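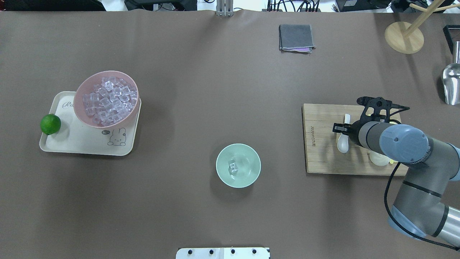

Strickland to open second cooling center as July heat continues

Strickland will open a second public cooling center in the Rorness neighborhood this month and extend evening hours at the one on Bostness Avenue, the town council decided at its July meeting.

The new center will use the lower floor of the former Rorness elementary school, which closed as a school but still has working air conditioning on that level. It will have room for 175 people and will be open from noon to 9 p.m. on any day the forecast high reaches 95 degrees. The Bostness Avenue center, which now closes at 6 p.m., will stay open until 9 p.m. under the same rule.

Yasmine Amrani, the town's emergency services coordinator, told the council that the Bostness Avenue center had 522 visits in June. Many came from the Rorness side of the river, where bus service ends at 7 p.m.

"We had people leaving at 5:30 to make a bus and going home to apartments that were still in the nineties," Amrani said. "The evening is when a lot of them needed to be indoors."

The council set aside money to run a shuttle between the Nikosance Apartments, the senior housing on Mill Street and the new center. The shuttle will leave Nikosance every 40 minutes starting at noon. The last trip back is at 9:10 p.m. Rides are free, and the vehicle has a wheelchair lift.

Council member Cletus Castellanos voted against the shuttle portion, saying the town should first ask the county to extend the regular bus route. The measure passed 4-1.

Tenants at Nikosance have asked for help with the heat since last summer. The complex has 300 units, and fewer than half have window air conditioners, according to Araceli Galindo, president of the tenants' group. Older wiring in two of the buildings limits how many units can be run on one floor.

Amrani said residents who stay home should drink water through the day, keep blinds closed on the sunny side, and check on neighbors who live alone. Fans do little good once indoor temperatures pass the mid-nineties, she said. Anyone who becomes confused, faints or stops sweating in the heat needs emergency care, and callers should dial 911.

Pets will be allowed at the Rorness center if they are in a carrier or on a leash. Visitors may bring their own food. Water will be provided, along with cots for people who need to lie down.

The council will review attendance at both centers at its September meeting.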